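Kokkonen Air to Open Premium Cabin on Dadbridge Route

2 min read

DADBRIDGE, July. Kokkonen Air today announced that it will introduce a separate premium cabin on its daily service between Dadbridge and Jetaven. Tickets go on sale at 9 a.m. local time through the airline's website and its appointed travel agents.

The new cabin, to be sold under the name Wosier Class, will be fitted to 3 aircraft in the long-haul fleet. Each will carry 41 Wosier Class seats in a forward section behind a fixed partition. Passengers will receive priority boarding, a second checked bag and a choice of main course ordered before departure.

"Our customers on this route have asked for more room without the cost of a business fare," said Sointu Kuusisto, Chief Executive of Kokkonen Air. "Wosier Class answers that request, and we look forward to welcoming our first passengers on board."

Seats and Comfort

Seats in the new cabin recline further than those in the main cabin and include a footrest, a personal reading light and a power outlet. Existing main cabin passengers on the affected flights will be contacted by the airline if their seat assignment changes. No fees will be charged for a new assignment.

Meals and Service

Menus have been prepared by the airline's own catering department in Dadbridge and will change every season. Special meals must be requested at least 84 hours before departure.

"Catering crews have been trained on the new service, and the galleys have been rearranged to match," said Valtteri Peltonen, Director of Inflight Services. 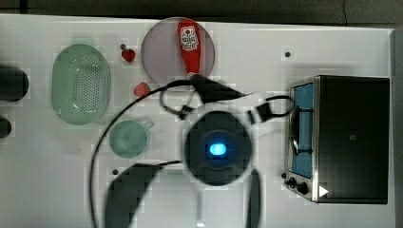
Upgrades and Loyalty Points

Members of the airline's loyalty program may use points to upgrade from any main cabin fare except the lowest. Upgrades are subject to availability and may be requested online or at the airport ticket desk.

Last updated: 4:41 p.m.

Related News
Kokkonen Air Extends Winter Schedule to Jetaven
New Check-In Hall Opens at Dadbridge Airport
Changes to Checked Bag Rules for Connecting Passengers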